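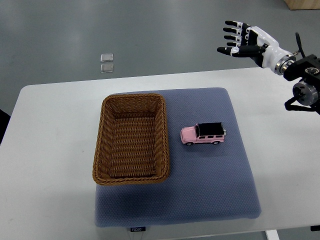 What does a back line gain by holding a high position?
It shortens the distance between defense and midfield, so that the opponent receives the ball with less room to turn. The cost is open space behind the last defender, which has to be covered by the goalkeeper or by recovery runs.

Search this site Go

Coaching Theory, Unit 8: The Defensive Line in Soccer
February 21, 2025
By Châu Đồng

1. Terms

Line height is the distance from the goal line to the deepest outfield defender. Compactness is the distance from that defender to the highest forward. The two are measured separately. A team may sit deep and still be stretched if its forward stays up the field.

For this unit a line is called high when it stands 39 meters or more from its own goal with the ball in the opponent's half. The figure is a working value for class use. Other texts set it elsewhere. 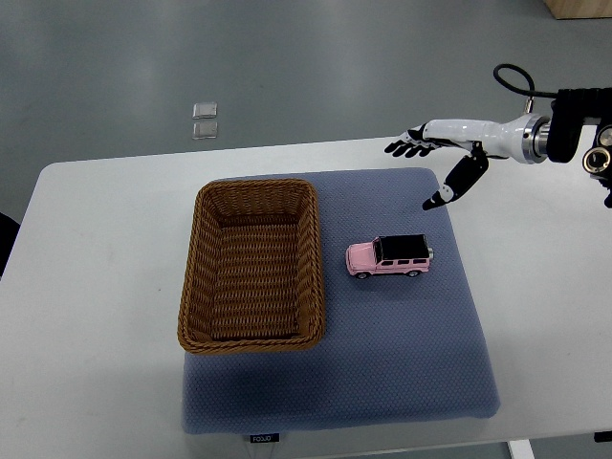
2. Triggers for moving the line

The line steps up when the ball is played backward, when the receiver has his back to goal, or when a clearance travels beyond midfield. It drops when the player on the ball is facing forward with no pressure on him. A ball carrier with his head up and time to swing his leg is the standard case.

The call is made by one player, usually the center back farther from the ball. He has the wider view. If both center backs call, the full backs tend to follow the nearer voice and the line splits.

Spacing across the back four is set from the ball side. The far full back tucks in until he can see both the ball and the winger without turning his body.

3. Match data

Students coded the second half of Granonen against Bavinberg from the June set. Granonen's line stepped up 20 times. In 8 of these the pass had already been released before the last defender moved, and all of those are classed as late. A late step is coded as late even if the flag goes up.
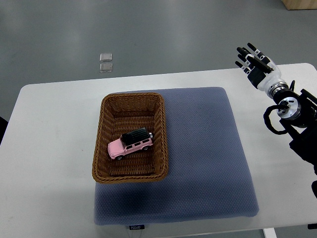
Most late steps came on the left side, after a throw-in. The full back who had taken the throw was ahead of the line and had not recovered. Coders should mark his position at the moment of the pass, and leave the field blank if the broadcast angle doesn't show him.

Vinh Ngô's coding sheet treats a blocked pass as no event. Keep to that rule for the assignment, so the sheets can be merged.

4. Assignment

Code one half from the Aguiar file. Write 200 words on line height after a turnover in midfield. Include the score and the minute for each clip cited.

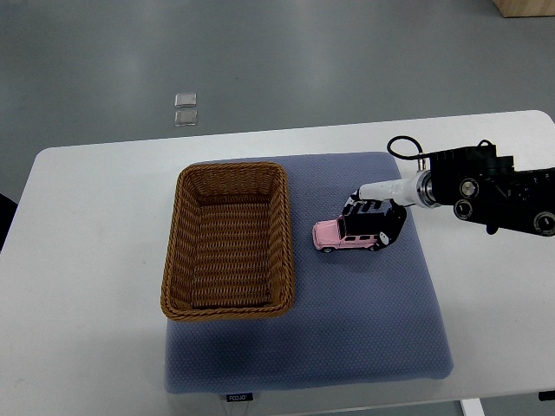
Carter Bergeron objected to the late-step rule: a defender who holds on purpose to keep a runner onside for a teammate's tackle would be marked the same as one who is slow. The objection stands. Code the step as late and add H in the notes column.

Comments (8) Shares (20)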